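The same word for cloth and for skin

By Blažena Hrnčiar
29/11/2023
5 min read
119 shares

In my language we have one word, steh, and it is good for a trouser leg and also for a knee. English does the same with "stitch", and I was pleased when I learned it, as one is pleased to meet a neighbour in a foreign railway station. I have been thinking about this word all autumn, as I have been teaching myself to mend clothes.

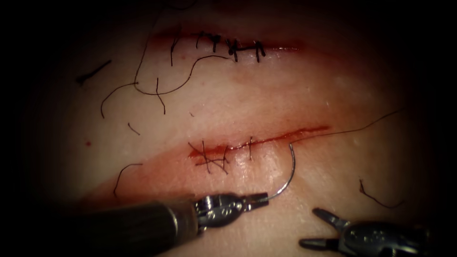 Black thread and knots along a cut.
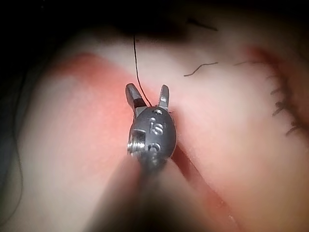 My grandmother mended everything. She had a biscuit tin with threads and another one with buttons, and when I was small I believed that all biscuit tins in the world were made for this. She never taught me. She offered it many times, and I always had a book, or a friend was waiting by the gate. So I arrived in Fostcombe at the age of thirty-four with two suitcases and no idea how to close a hole in a sock.

It started with a coat. It is a grey wool coat, quite heavy, which I bought in my first winter here from a charity shop near the bus station. The lining opened under the left arm. First it was a small opening and I could ignore it. Then one morning my hand went into the hole and not into the sleeve, and I stood in the hall for some time with my arm inside the body of the coat, late for work.

I asked at the dry cleaner what it would cost to repair. The price was more than I had paid for the coat. The lady was very kind about it and told me to try it myself, it was only a straight line.

It was not a straight line. Under the arm nothing is straight. I sewed it in one evening with polyester thread, far too long, the kind of thread that makes a loop and then a knot exactly when you are proud. When I put the coat on, the sleeve was pulled towards the back and I could not lift my arm to ring the bell on the bus. I took it all out the next evening with nail scissors and cut the lining in a new place.

After this I went to the mending evening at the library. It is every second week and it is led by Lleucu Llewellyn, who worked for many years in the costume store of a theatre. She looked at my coat for quite a long time without speaking. Then she asked me to show her how I hold the needle.

I had not known there was a way to hold the needle. I was pushing it with the tip of my finger, so the finger was sore, so I was pushing quickly to have it finished. She gave me a thimble and told me to wear it at home while I was doing other things, until I forgot about it. I peeled potatoes in a thimble. I answered emails in a thimble, with many mistakes. On the fourth day I went to the shop with it still on and paid for my milk.

The other thing she taught me is that the thread should be as long as from the hand to the elbow and no longer. My grandmother had a saying that a lazy girl uses long thread, and I remembered it there at the table in the library, I think for the first time in twenty years. I said it aloud in Slovak and then I translated it. Lleucu said they have nearly the same one in Welsh. Kamol, who sits on the other side and repairs only jeans, said his mother says it too, in Thai. We were all a little bit ashamed and we cut our threads.

So now I can do four stitches. Running stitch, which is the first one everybody learns. Backstitch, which is slow but very strong, because you go one step back for every two steps forward. Whip stitch for edges. And ladder stitch, my favourite, where you go a little on one side and a little on the other side, and for a while it looks like a real ladder made of thread, and then you pull and the ladder closes and you cannot see it any more. The first time I did this I pulled it open again just to see it close.

The coat I repaired with the ladder stitch in October. It took two evenings. There is one place near the seam where the lining is folded a bit too thick and I feel it when I carry shopping, but I can reach the bell on the bus.

Since then I have done three socks, a pillowcase, the pocket of my husband's work jacket and the ear of a rabbit which belongs to the child downstairs. The rabbit was difficult. The child wanted to be present. She asked me if it was hurting him and I told her no, and she asked how I knew. She held his paw until I had finished, and then she wanted a plaster over the place, so we put a plaster also.

I want to say something about thread, in case somebody reading is starting as I did. I bought first a cheap box with all the colours, and I do not recommend it. It breaks, and there is hair coming off it. It is better to buy three good reels, black, cream and a middle grey. The grey is the surprising one. It disappears in nearly every colour that is not very bright, and I have used it on green, on brown and on a dirty kind of blue. Cotton thread for cotton cloth. For darning wool I take old wool from a jumper which is beyond help, and I wash it before, as otherwise it shrinks later inside the sock and makes a small hard mushroom under the toe.

Needles I buy loose from the market in Nimalville when we go to see friends there. The man has them in a drawer and he lets you choose.

At Christmas I will go home for ten days, and my mother has told me that she still has the button tin. Once, in a rainy week, I counted the buttons with my cousin and there were 206, but some have surely gone since then to shirts and coats. I would like to bring it back with me in my hand luggage. My mother thinks they will stop me at the airport with it, as it makes a terrible noise.

In the meantime there is a green cardigan on the chair with both elbows gone. Lleucu wants me to do it in a colour that shows, orange or yellow, so that the darn is like a decoration. I am not sure I am this kind of person. I have bought the orange wool, a very small ball, and it is lying on top of the cardigan while I decide.

5 comments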